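### 3.2 Comparison of finger sets

We compared two sets of fingers on the same pair of arms: the flat plates supplied with the Forent parallel gripper, and a softer ribbed set made for us at Starkham. The arms, the head camera and the Plulovley controller were left unchanged throughout. Each finger set was used for 8 sessions, which gave 898 grasp attempts once the runs stopped by a controller fault had been removed. A grasp was counted as a success if the object was lifted clear of its support and held for 3 seconds.

The operator worked from the head camera view alone (Figure 1). Objects were put back by hand between attempts, and their positions were allowed to vary.

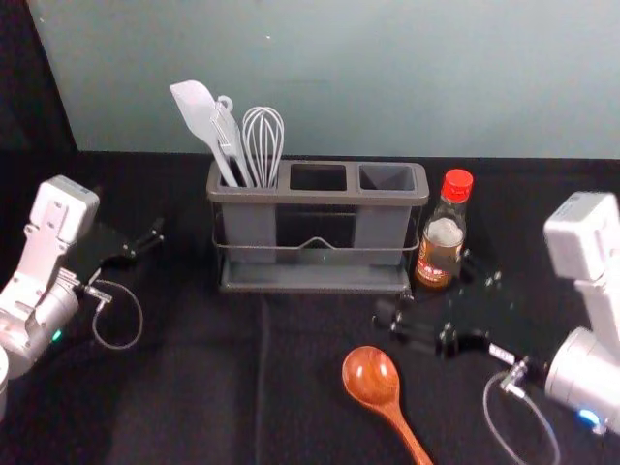 **Figure 1.** Head camera view of the two-arm set-up with the kitchen objects.

Grasp approach was the main source of difference between the finger sets. Quách's earlier protocol used only objects lying flat, and we found that too easy for either set. We therefore mixed flat and upright objects. The wooden spoon lies directly on the black cloth or mat, so the fingers have to close very near the table, and the thin plates did better at this than the ribbed set. The whisk, peeler or slicer and spatula share one compartment of the holder, and a gripper coming in at the wrong angle tends to push a neighbouring tool. The small bottle beside the holder leaves little room on that side -- most of our collisions with the ribbed fingers took place there.

Cable routing also had an effect. The loop under each wrist needs enough slack for a full turn, but a long loop can catch on upright tools. We shortened both loops after session 6 and saw no further snags with either finger set. The sessions before this change are reported separately in the results, as they are not strictly comparable with the later ones.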